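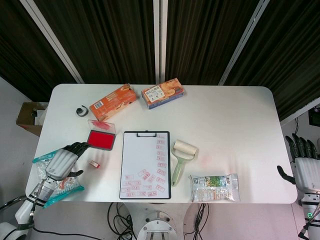

Figure 3. Stamping task, head camera view. The left hand is at the ink pad and the sheet on the clipboard already carries many impressions.

4.2 Collecting demonstrations by remote control

All demonstrations for the stamping task were recorded with the operator seated in the next room, wearing tracked gloves and watching the head camera feed on a monitor. We had first tried guiding the arms by hand, as in the drawer task of Section 4.1. This worked for large motions of the arm but gave poor finger data, as the person guiding the wrist could not also set the finger joints. The hand-guided recordings were dropped and are not used in any result below.

The operator controls both arms at once. Wrist pose is sent as a relative offset from the pose at the moment the foot pedal is pressed, so the operator can release the pedal, move back to a comfortable position, and press it again. Finger commands are mapped joint by joint, except for the thumb. The human thumb has a wider range than the robot thumb, and a direct mapping made the grip on small objects unstable. We scale the thumb command with a gain set once per operator.

A demonstration consists of picking up the stamp, pressing it on the pad, pressing it on the paper, and putting it back on the table. The operator was told to place each impression next to an earlier one without trying to match its angle. The impressions in Figure 3 are uneven and some of them overlap or tilt. We kept such demonstrations. A demonstration was rejected only if the stamp was dropped or if the clipboard moved far enough that the paper had to be repositioned.

Other items were left on the table during recording. In Figure 3 these include snack boxes, snack bags and a lint roller. They play no part in the task. Their positions were changed between sessions so that the policy could not rely on a fixed background, while the clipboard stayed near the center of the table.

We recorded 140 demonstrations, of which 116 passed the rejection rule. Győző Oláh operated the robot for most of the sessions and a second operator recorded the remainder. We trained on the data from both operators together. Training on the first operator's data alone gave smoother wrist paths but more missed contacts with the pad, and we did not pursue it.

Two problems came up often. The first was depth. The head camera looks almost straight down on the table, and from this view the operator had difficulty judging the height of the fingertips above the pad. We added a tone that plays when the estimated contact force at any fingertip passes a threshold. The second was delay. The video link added enough lag that operators tended to overshoot when lowering the stamp, and they learned to pause before contact. These pauses are present in the data. We shortened them by removing frames in which no joint moved by more than a small amount, but did not remove them entirely, as the policy then pressed too early.

Recordings were stored in the Hamelov format, with joint positions, commands and images aligned to the camera clock.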